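The Fleven Zamora gets a "Touring Pack" this spring and my feed is acting like it's a new car. I read the whole spec sheet over lunch so you don't have to. 1/

What you get for an extra $2,415: two-tone paint (roof and mirrors only), heated front seats, a bigger center screen, and a badge on the tailgate. The engine is the same. The gearbox is the same. The tires are the same size, just on darker wheels. 2/

Heated front seats were standard on the mid-level Zamora until last year. They took them off, let everyone get used to it, and now they're back in a box with a ribbon on it. 3/

The screen is the one I'd have paid for. Then I got to the footnote. Live traffic and remote start are free for 2 years, and after that you subscribe. No price given for year three. I asked the Dilstead dealer and got "that hasn't been finalized." 4/

So they've finalized the paint code and the floor mats but not the bill. OK. 5/

Gas mileage. The press release says the pack car is "tuned for longer journeys." I went looking for what got tuned. The highway number is the same as the base car's, down to the decimal. If somebody at Fleven can point me to the changed part, I'll post it right here. 6/

There's also the "limited" thing. Limited to what? The release doesn't give a production number. It says orders close in April, and as far as I can tell that's when they close the books on every Zamora before the model year changes. 7/

I'll give them the warranty, which is decent, and the back seat, which is still the best in the class for actual adults. I drove one to my sister's and back in January and my knees had no complaints. The base car is good! That's sort of my problem with all this. 8/

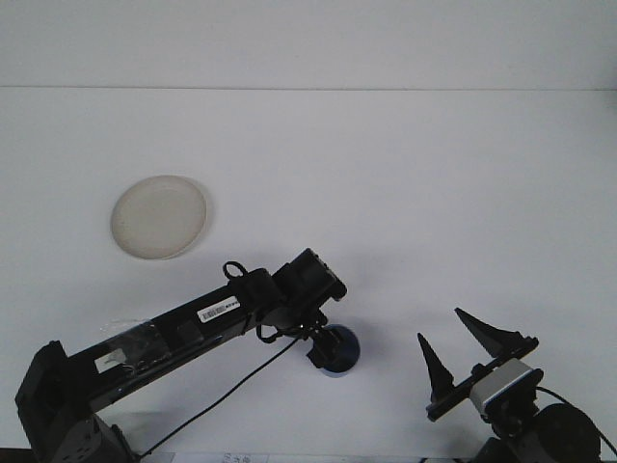 Skornel replied that I'm missing resale, and that special trims always hold their value better than base ones. Maybe? The last Zamora special was the Coast, and I've been watching used listings for those. They sit right next to the regular cars, same miles, same money, and half the sellers don't even mention the trim. 9/

Someone else asked about financing. The ad has a nice low monthly figure in big type. It's for 64 months, with a down payment, and the pack is not included in it. Add the pack and the number you saw on the billboard is gone. 10/

If you really want heated seats, price the dealer-installed kit first. Dilstead wouldn't give me a figure over the phone – they wanted me to "come in and talk" – but they did confirm it's covered by the same warranty. Get that in writing. 11/

I've got a test drive of the pack car booked. I'll take the same loop I used for the base one, same gas station, same lousy stretch of concrete by the interchange. If it feels any different I'll say so. 12/

Replies are open if you've already ordered one. Mostly I want to know what your dealer told you about year three. 13/13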